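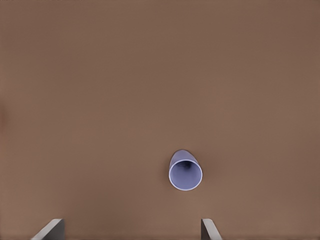
What two arms did to our dish room

I work the tray line at the Dirnbridge canteen, and I'm having more fun at work than I have in years! The Seixas arms are coming to us in the fall, so for now seven of us get an hour after lunch with the simulator, Rasico (it runs on the old office PC, slowly).

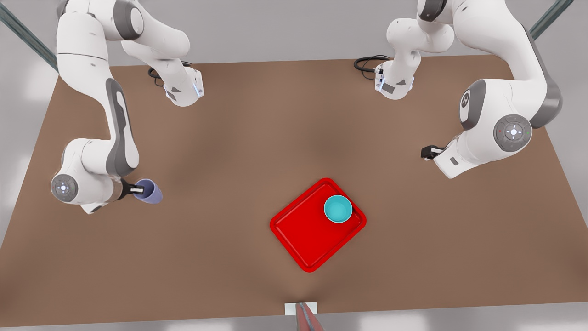

One gripper on the cup, the other still free. Teal bowl on the red tray.

We send back nearly 300 trays a day, and my wrists know every one of them. The plan is that the arms take the loading and we move to checking, restocking and the front counter — which means talking to people again. Hours stay the same, we got that in writing. My worry was the pace, so I asked, and we're the ones who set it.
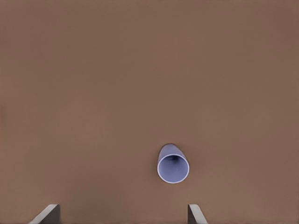

Cup on its side, seen from between the fingers.

I could replay this stuff all afternoon. Cups lying down are my favorites, and I've already asked for a tall glass to be added. Next session is at 2, and I'm bringing my list of 9 questions.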